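Parnovier Clothes Swap and Mending Table: the June wrap-up, finally

25 Sep 2025

Sorry this is so late. It was meant to go in the winter issue, then the winter issue didn't happen, then the laptop died. Anyway. Notes from the June swap, what's changing, and dates for the next one at the bottom if you want to skip.

Where it was: old Chala hall, the back room, not the front one. A few of you went to the front one. Choir practice. They were nice about it. Bigger sign next time, Brenda is painting it.

How it went: good. Very good for the kids' racks, all right for women's, poor for men's as always. Men of the district, you own clothes. Bring them. Doesn't have to be special. A clean shirt with both cuffs is fine.

We had 60 people through the door, which we know for once as Aldana stood there with the clicker. Entry was a bag of clothes or a gold coin and most people did both. Thank you. Hall hire covered, new thread bought, a bit left over for the iron (see below, the iron).

The tokens. Right. One token per garment was too simple and we heard about it. A winter coat is not the same as a singlet. From now on coats, boots and anything wool and lined are two tokens, everything else one, baby stuff free. No tokens for socks or undies, and please stop putting them in the bottom of the bag hoping. If you've got leftover June tokens (the green cardboard ones) they still count. The old blue ones don't, we found a whole sheet of those had been photocopied. Not cross, just no.

Condition. Same as before but saying it again:
Washed. Please, washed.
Dry too. A damp bag sat over a night and that was the lot gone.
Missing button OK, pin a note on it.
Broken zip OK but goes to the mending table first and not the rack.
Stains, be truthful. A bit of paint on work pants, fine. Something you'd not give your sister, rag bin.

Rags go to Tustico, the mechanics on the corner, they take cotton only. No fleece, no stretch. Somebody put a wetsuit in.

Mending table. This was the surprise of the day. Eulalia Echeverría had people three deep from opening till we turned the lights off, and she'd only brought two chairs. Mostly hems and buttons, a couple of pockets, one very sad cardigan elbow. She won't take it away and do it for you, she'll sit you down and make you do it, which some people loved and one person didn't. If you just want it done, the alterations place next to the bakery is cheap and quick.

Zips deserve there own bit as half the queue was zips. Before you give up on one: look at the slider first. Nine times out of ten the teeth are fine and the slider has opened up a little at the back. Pliers, gentle squeeze each side, try it, squeeze again. Do not go hard the first time, it cracks and then you do need a new one. Candle stub or a bit of dry soap along the teeth if it's stiff. If teeth are missing down low near the bottom you can sew across above the gap and make it a slightly shorter zip, works on a jumper, no good on a jacket as you can't get it open at the end. If teeth are gone in the middle, that's a new zip, and on a lined jacket that's a fair bit of unpicking. Eulalia says leave those till she's there.

Fedo brand zips, somebody asked, yes we've got a box of them, long ones mainly, navy and brown. Donation.

The iron. It died. Big spit of brown water on a white tablecloth and then nothing. Ignacio Paredes took it home to look at and reports it is full of scale and also somewhat melted. So we need an iron. Plain one, steam or not, we don't mind. An ironing board too if you've got one going, ours has a leg that folds when it feels like it.

The old sewing machine (the black treadle, from the museum cupboard, 1891 on the plate) got a run and did one whole seam! Dardo oiled it. Kids lined up to push the pedal. It's for looking at mostly, please don't feed it denim.

Kids' racks and the sizing problem. Going by the label is hopeless. A size 8 in one shop is a 6 in another and a 10 if it's been through someone's hot wash. For next time we're laying stuff out flat and sorting by chest width into small, middle, big, and you hold it up to your kid. Quicker than it sounds. Do up buttons and zips before you measure or the front goes crooked and you get any old number. Prints and colours all in together, we are done with the pink end and the blue end, it just meant everyone looked through both.

Loud prints went first by the way. Plain navy sat there all day. If you've got something mad in the cupboard that a child has grown out of, that's what they want. 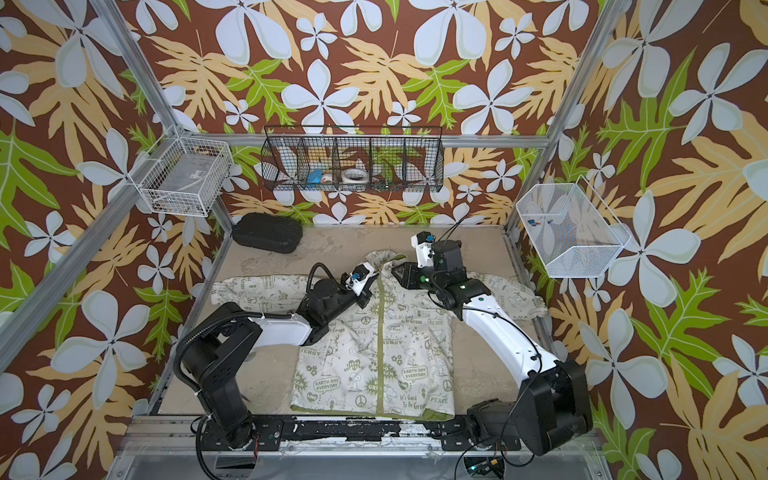

Dardo Troncoso wrote in to say the chest-width idea is fine for jumpers but will muck up jackets, and could we please do sleeve length too, as his grandaughter went home with one that fit round the middle and stopped well short of the wrists. He'd also like the jackets on hangers and not in a pile, and reckons he has a stack of wire ones in the shed, 80 at least, free to us if somebody comes with a ute. Yes to the hangers. Sleeve length, maybe, if we get one more person on sorting. Is that you?

Other things quickly.

Lost property: one umbrella, tartan. One lunchbox, now washed. A set of keys with a cork on it, must be a boat person. All at Aldana Pereyra's, ring first, the dog is loud.

Leftovers. The good stuff is bagged and labelled in the hall cupboard for next time. Don't add to it please, it's full, the door only just shuts. Hold on to yours at home till the morning.

Morning tea was scones, we ran out. More scones. If you bake, bring, if you don't, milk.

Next swap is the same back room, doors at ten, drop off from nine. Mending table will have four chairs. Date goes up on the hall door and the shop window as soon as the choir tell us theirs, which they've promised for this week. Helpers wanted for set up and more so for pack down, last time it was the same four people and it was dark.

Brenda Espinoza has the phone list, give her your name if you want to be on it.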